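Vulico Support Portal
Ticket 651: Right arm loses its place when putting rods away
Status: Solved, pending confirmation
Product: Two-arm bench cell, rail mounted
Opened by: Bohdana Tkachenko, Planddale workshop
Assigned to: Bench Support, Presham office

Original message

Hello all, and thank you in advance for reading what is going to be a long one. I did try to keep it short and it got away from me.

We are a small workshop in Planddale. We do light assembly and repair, and like every shop I have ever worked in we spend a shocking part of the day putting things back where they came from. Pens, rods, sticks, tape, gloves, all of it. So since February we have had two of your arms on a bench of their own, and the question I was given by the owner was a very plain one: can this thing tidy up after us yet, or do we wait a few years? I am rather fond of the arms by now, so please take me as a friendly witness.

The chore I picked to start with is the rods. We have gold-colored ones and teal ones, and at the end of a job they are lying all over the place and want to go back in a box. A new hire learns this in the time it takes me to say it. I thought it would be a fair first test, and I still think so.

The trouble is with the right arm. The left arm picks up a rod, carries it to the box, lets go, and comes back for another, and I could watch it for an hour (I have watched it for an hour). The right arm does well for a while and then starts closing its fingers a little to one side of the rod. First it nudges the rod and gets it anyway. Then it nudges it and misses. After that it keeps going through all the motions very politely with nothing in its fingers, and drops nothing at all into the box, and goes back for the next one.

I ran 100 pickups on each arm and wrote them down on paper. The left arm missed 3. The right arm missed 16, and nearly all of those came in the last part of the run, which made me think something is drifting. If it were simply bad at rods I'd expect the misses to be sprinkled all the way through.

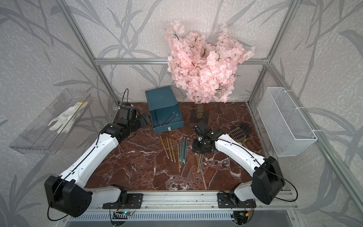
Things I have already tried, so you don't have to ask me:

Powered everything down, had lunch, powered it back up. Right arm behaves for a while, then the same again.

Wiped the finger pads on both grippers. No change that I could tell.

Slowed the right arm to half speed. It missed less often, but it also took so long that I could have done the job myself and swept the floor.

Swapped the work over so the right arm did what the left had been doing. The misses went with the arm and had nothing to do with which rods it was given.

Ran it with the overhead lights off and only the window, in case it was glare from the marble. If anything that was a little worse, for both arms.

I haven't touched the mounting bolts, as the booklet says to ask first. I am asking first!

One more thing and then I will stop. My colleague at the Hoàng branch has the same arms doing cloths, and says hers never drift, but of course with a cloth you can be off by a finger's width and still come up with a handful of cloth. A rod doesn't forgive you like that. So it may be that hers drifts too and the cloth is hiding it.

Warmly,
Bohdana

Reply from Bench Support

Hello Bohdana,

Please don't ever apologize for a long ticket. The short ones say "arm broken" and then we spend two days writing back and forth to find out which arm.

Your paper tally is a great help. A miss rate that climbs through the run and clears after a power cycle nearly always means the arm has lost track of one of its joints by a small amount. It thinks it is where it was told to be, and it is a little off. On a long reach, a tiny error down at the shoulder turns into a much bigger one out at the fingertips.

There are three usual suspects, and I would take them in this order.

1. Cable drag. Let the right arm go slowly to its farthest reach and back, and watch the cable along the links. If it pulls tight at any point, it can tug the wrist over a little each time.

2. The base. With the power off and the arm resting, take hold of the lower link and rock it gently. You should feel nothing at all at the plate. Any small click or shift, tell us before you tighten anything.

3. The home position. If the first two are fine, send me the log from a full run and I will look at what the joints reported.

On your lights test, I would leave the overheads on. The cameras like plenty of even light, and thin rods are hard enough for them as it is.

As for Hoàng, I think you are quite right. Cloth is very kind to a robot that is slightly off, at least until you ask for it to be folded neatly.

Bench Support, Presham

Reply from Bohdana

Hello again,

Cable first. I sat with my chin practically on the bench and watched it go out and back. It doesn't pull tight anywhere that I can see. I tried it with the wrist turned both ways too, and it was still fine.

Then the base. Power off, arm resting, and I rocked it as you said. There is a click! It is very small, and I would never have noticed it during a run, but if I put one fingertip where the plate meets the rail I can feel it give. The left one is solid as a church. I rocked them one after the other several times to be sure I wasn't talking myself into it.

I haven't tightened a thing. I would only like it noted that this took some self-control.

While I wait, may I ask a second question on the same ticket? We would like to move on from the box to drawers. People here keep things in drawers, and a helper that can only use something with one side standing open isn't going to get very far in our shop. I tried it by hand with the arms in guided mode, so it was me moving them and all they had to do was follow. Getting a stick into an open drawer is lovely. Getting the drawer open to begin with is much harder than I expected, as the whole stack wants to come along with the pull. Do other customers fix the stack to the bench, or is there a trick with the second arm?

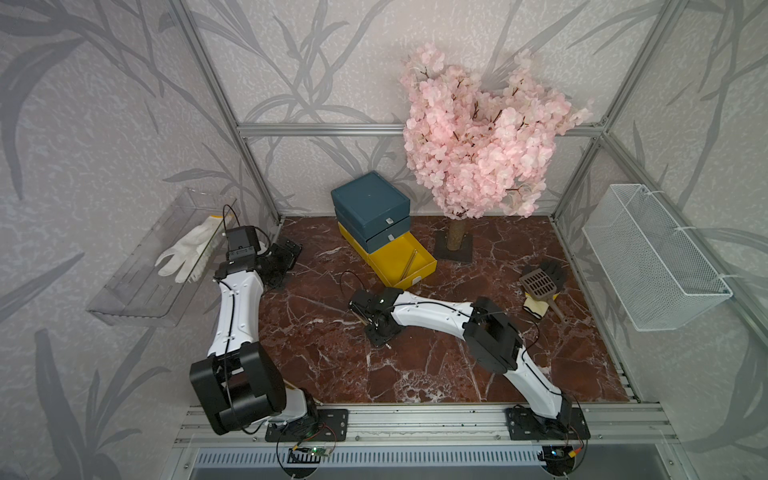 Cell with the drawer stack in place, yellow bottom drawer open, one stick inside.

I would also like to know if it is silly of me to leave gloves and the scoop on the right-hand side. They are meant for a later chore, but if they are a nuisance to the arm I can move them.

Bohdana

Reply from Bench Support

Hello Bohdana,

Well done for finding it, and for leaving it alone. A click at the plate explains everything you have described. Each time the arm swings, the base settles a hair differently, and the arm has no means of knowing. I suspect the power cycle helped mostly by sending the arm through its homing move, which knocks the plate back to the same side every time.

To fix it:

Support the arm at the elbow with your free hand or a folded towel, power off.

Loosen all the bolts on the right base a quarter turn, only enough that the plate can sit flat.

Press the plate down squarely and tighten them a little at a time, going corner to corner, the way you would with a car wheel. Snug with the short end of the key in your hand is enough. Please don't use the long end.

Rock it again. No click, no shift.

Power on, run homing from the menu, then run the touch test so both arms agree on where the middle of the table is.

Please do that last step even if everything looks right. We see a good many tickets that come back a week later because the base was tightened and the two arms were never lined up again afterward.

Now, drawers. Both approaches are in use. Fixing the stack down is the simpler one, and a strip of grippy shelf liner under it is often plenty for a light pull. The two-arm way is to have one gripper rest against the upper part of the stack while the other does the pulling. It looks charming and it works, but the timing takes patience, and if the holding arm leans too hard you have a new problem. I would start with the liner and get the drawer working reliably with one arm before you bring in the other.

Closing is usually easier than opening, by the way. A shut gripper pushed against the front will do it, and the arm doesn't have to grasp anything.

The gloves and scoop are fine as long as the elbow clears them on its widest swing. Run it slowly once and look. If a sleeve of fabric ever gets dragged along by a joint, stop the arm with the button and lift the glove out by hand afterward.

Bench Support, Presham

Reply from Bohdana

Good afternoon,

I did the bolts on Monday before anybody else was in, with the kettle on and your message propped up against the monitor. Two of them were noticeably looser than the rest. There is no click now. I did homing and the touch test, and then I did the touch test again for my own peace of mind.

Then another full 100 on the right arm, same rods, same box, overheads on. It missed 3, the same as the left arm managed the first time, and they weren't bunched up at the end. One was a rod lying tight against its neighbors, and I am not sure I would have got hold of that one neatly either.

So you have asked for my confirmation and you may have it, with one small request, which is that the booklet should say to rock the base every so often. It says not to touch the bolts, and I took that as a sign I needn't think about them.

The owner came by to ask for his answer. I told him that for rods into a box, yes, it can do that today, provided someone looks in on it now and then. For drawers, not without help so far. For the general mess on a Friday night he should go on paying people. He seemed happy enough with that and asked if it could do the mugs.

The shelf liner is on order. I will open a fresh ticket for the drawers, so that this one can be closed, and I will try to make it shorter.

With thanks,
Bohdana

Note from Bench Support

Cause: loose base plate, right arm. Fix: reseated and tightened, homed, touch test passed. Booklet request passed on to the people who write it. Ticket will close by itself if there are no further replies. Bohdana, please don't make it shorter.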